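Search the archive
Search for:
Go

Hand tools first: an open day at Arnine

Posted in September by the Posudholm correspondent

Guido Sartori runs data recording at Arnine, and he begins the open day tour with the calibration sheet. It has 72 lines. Visitors are given a copy and most of them put it in a bag.

"People ask to see the robot," he says. "I show them the grippers, because the grippers are where the errors come in."

The method is simple to state. A person holds a gripper in each hand and does an ordinary task. Cameras record the hands and the fingers, and the recordings are later used to train an arm fitted with the same fingers. Square printed markers on the grippers let the software work out where each one is.
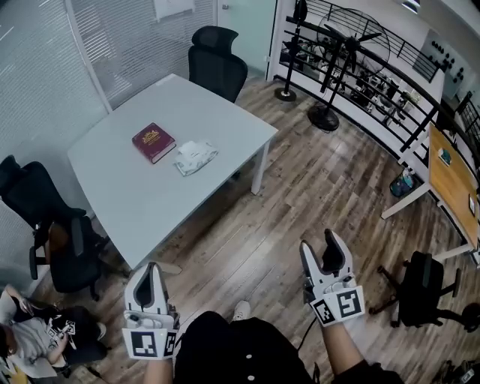 Sartori does not claim the markers are elegant. He has tried to do without them and went back. "A marker either reads or it doesn't. If I lose it, I can see in the log that I lost it. With the other methods I got a number every time, and some of the numbers were wrong."

New operators spend their first 3 sessions on nothing but opening, closing and turning the wrist. Most grip too hard. Sartori puts this down to habit: a hand feels an object before it squeezes, and someone holding a tool has to judge by eye. He asks them to slow down by a third, then lets the speed come back.

The fingers are the part he is happiest to discuss. Arnine used a harder pair until last year, supplied by Yimyam, and they marked soft packaging. The present ones give a little under load — enough, he says, to forgive a bad approach angle. 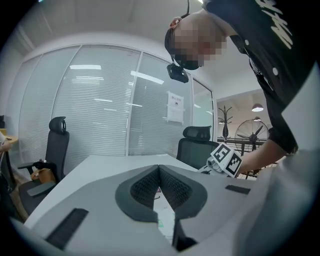
The black mesh finger pads, with a second marked gripper in use over the desk.

I asked how much of what is recorded gets used. He would not give a percentage. A batch is 8 recordings, and he rejects the whole batch if the clocks on the cameras disagree by more than his limit. "It is cheaper to do it again. Repairing a recording takes me an afternoon and I never trust it afterwards."

The head camera is checked separately. It gives the wide view, and it moves whenever the wearer looks up to talk. Operators are asked to keep their heads down until the end of a take, and Sartori admits that he is the worst offender. 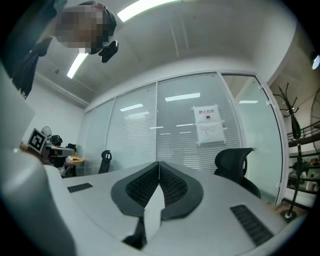

Gripper fingers closed at the tips, seen from the tool's own camera. The notice on the glass is headed 禁止拍摄 (no photography).

Gratodness, the software package that lines up the recordings, is now on version 5. Sartori wrote the first one himself and says there is none of his code left in it, which he regards as progress. The next change is to the trigger spring. Two operators have complained of sore fingers after long sessions, and he has a lighter spring on order.

He expects to fit it before the next visit, and the calibration sheet will gain another line.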